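From: Veronika Hegyi
To: newsroom-tools list
Date: 27 December 2018
Subject: Re: Onport pilot, first numbers

Costel Dobre wrote:

> The Onport audio story player has been live at the Betham paper for
> 13 days and we've had 1,142 plays. Readers clearly want this. Imre and
> I would like to roll it out to the other titles in January and move
> two people off the Wusby newsletter to help produce episodes. Any
> objections, please shout before the planning call.
>
> Costel

Costel,

Shouting, then, though not very loudly.

I'd like to know what a play is. When I opened the home page at Betham on my phone last week the player started on its own, with the sound off, and I scrolled past it to get to the school closings. Did I count? If I did, I'd guess a fair number of your 1,142 are people looking for school closings.

Ulises pulled the logs for me before he went on leave. He says over 700 of those plays stopped before the intro music ended. He also found that the vendor's dashboard starts a new play when someone reloads the page. I don't think anyone is cooking the books. I think Onport wrote a dashboard that makes Onport look good, and we pasted the top line into an email.

My other worry is the stories themselves. We ran 6 in the pilot, and the only one people finished in any numbers was Vilmos Szilágyi's piece on the Rees ferry, which also did very well as plain text. The household feature did poorly in both formats, and I can't see how reading it aloud was ever going to help.
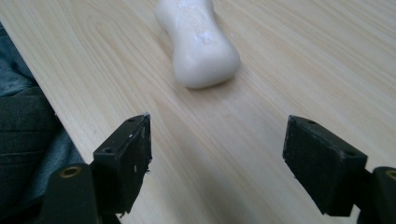 An embossed bar of soap on a wood-grain tabletop.

As for the newsletter, the Wusby edition is the one product we have where readers write back. They complain about the crossword and tell us when we spell a street wrong. Taking two people off that to record intros seems a strange trade on less than two weeks of data.

What I'd accept: turn off autoplay, leave the player where it is through the end of January, and count only listens that get past the halfway mark. Imre can pick a different mark if he has a better one, as long as he picks it before we see the figures. If people are still listening after that, I'll help with the rollout myself.

Also, who is paying for the second year? The quote I saw covers hosting for one title and says nothing on transcripts, and we can't publish audio without those.

Veronika

Newsroom-tools list | Contact the list owner | Back to top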